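Le tee-shirt orange

Farhad Bakhtiari arriva à la réserve un dimanche, avant huit heures. La clé tournait mal. Il dut tirer la porte vers lui, puis la pousser de l'épaule, comme son frère le lui avait montré au printemps.

Le local appartenait à Fitel, qui le louait au mois à la pharmacie Drallinia. On y gardait les petites boîtes dont le comptoir ne voulait plus, les bonbonnes d'eau, les cartons. Farhad avait jusqu'au soir pour faire l'inventaire et rendre la clé.

Il commença par l'étagère noire. Quatre niveaux, tous pleins. En haut, les boîtes jaunes, blanches et vertes se touchaient, et il les nota dans l'ordre, de gauche à droite. En bas, c'étaient des petits paquets posés à plat, les uns sur les autres. Il s'assit par terre pour les compter. À onze heures il en était à 373 articles, et le cahier en annonçait 556.

Il recompta. Il trouva encore 373.

Il alla se servir de l'eau à la fontaine, robinet bleu, et but debout. C'est alors qu'il regarda la table blanche.
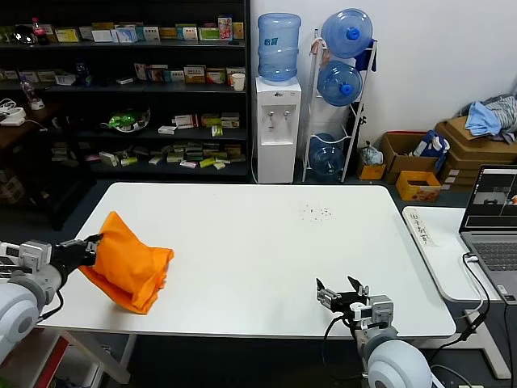
Ce qu'il y avait sur la table

Le tissu orange, il le connaissait. Son frère avait eu un tee-shirt de cette couleur l'été où ils avaient travaillé ensemble à Brunora, à décharger des camions. On le voyait de l'autre bout du quai. Le chef criait « l'orange ! » et son frère levait la main sans se retourner.

Il y avait aussi de petites taches sombres sur le plateau, vers la droite. Farhad passa le doigt dessus et s'essuya sur son pantalon.

Il appela Jin, qui tenait les comptes de la pharmacie.

— Il manque 183 articles, dit-il.

— Ton frère en a rapporté au comptoir en juillet. Il n'a pas dû le noter.

— Il n'a rien noté.

— Alors écris ce que tu vois.

Elle lui demanda s'il avait des nouvelles. Il répondit que non, pas depuis la carte postale, et elle dit qu'elle devait raccrocher.

Farhad écrivit 373 au bas de la page et signa. Puis il étala le tee-shirt, le col vers le mur, et tira un peu sur la manche. Il restait des plis. Leur mère aurait sorti le fer.

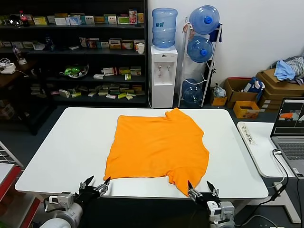
Le tee-shirt, sur la table de la réserve.

Il pensa à le laisser là avec le reste. Fitel enverrait quelqu'un lundi, et tout ce qui ne figurait pas au cahier partirait à la benne. Il rouvrit le cahier. Sous la signature il restait 2 lignes. Sur la première il écrivit : un tee-shirt orange, coton, emporté par F. B.

Il le plia en quatre, le mit sous son bras et chercha la clé dans sa poche.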